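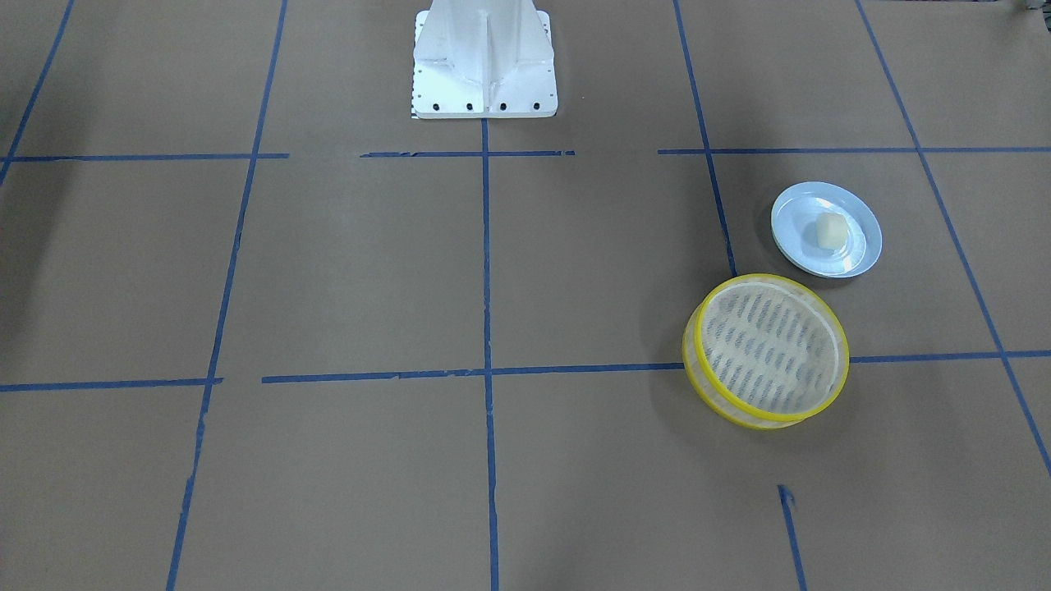

Ultesen opens hand-guided robot teaching site in Wunstead

Wunstead, June 20, 2025 – Ultesen has opened a site at the Idwood works in Wunstead where staff teach robot arms to handle food and kitchen items by showing them the movements. Each task is demonstrated by a person, who either holds the arm and guides it by hand or drives it from a separate set of controls a few feet away. The recorded movements are then used to train the software that runs the arm on its own.

The site has 3 teaching stations and has been running on a trial basis since the start of the month. In that time the team has recorded nearly 600 demonstrations, most of them short jobs such as picking up a soft item, putting it on a plate, or moving it from a plate to a container.

The stations are kept simple. The robot's base stands on a sheet of brown paper, and blue painter's tape marks the paper out into large cells. Before each demonstration the operator is told which cells to use, so that the plate and the container turn up in different places over the course of a shift. The paper is changed when it gets marked and the tape is laid again by hand.

"We tried printed mats first and they were a nuisance," said Elba Ulloa, who manages the Wunstead site. "They curled at the corners and we had to reorder them whenever we changed the layout. Tape takes a few minutes. If a line is a bit crooked it makes no difference to the work, as the operator only needs to know which cell they are in."

New operators spend their first days guiding the arm by hand. They move on to remote control once they can repeat a task at a steady pace without stopping. Ultesen uses both methods on the same tasks. Guiding by hand is quicker to learn, while remote control keeps the operator's hands and sleeves away from the items being moved.

Soft items have taken up most of the trial. They change shape when they are gripped, and an operator working the remote controls has to judge by eye how far to close the gripper. Demonstrations in which the item is dropped or badly squashed are marked as such by the operator and stored separately. They are checked by a second person at the end of the day.

"A good demonstration is a bit dull to watch," said Horacio Mansilla, lead trainer. "You go to the item, you take it, you put it down, you come away. People who are new to it tend to hover and correct themselves, and the arm picks up the hovering as well. We ask them to stop and start again if that happens."

Ultesen will take on 14 operators at Wunstead over the summer. No background in robotics is needed, and training is given on site. Shifts are 2 hours at the controls followed by a break and a spell of checking recordings. Applications are being handled by Damián Pereyra at the Idwood works.

Recordings made at Wunstead are sent to Ultesen's software group in Saavedra, led by Uriel Núñez. The group trains the software and sends it back to be tried on the same stations. Results from the first round of trials are being reviewed and will be shared with customers when that work is complete.

About Ultesen

Ultesen supplies robot arms and training services to caterers and food packers. The company has offices in Wunstead and Saavedra.

Press contact

Sajib Saha, Press Office, Ultesen, Idwood Works, Wunstead. Visits to the teaching site can be arranged through the press office on weekday mornings.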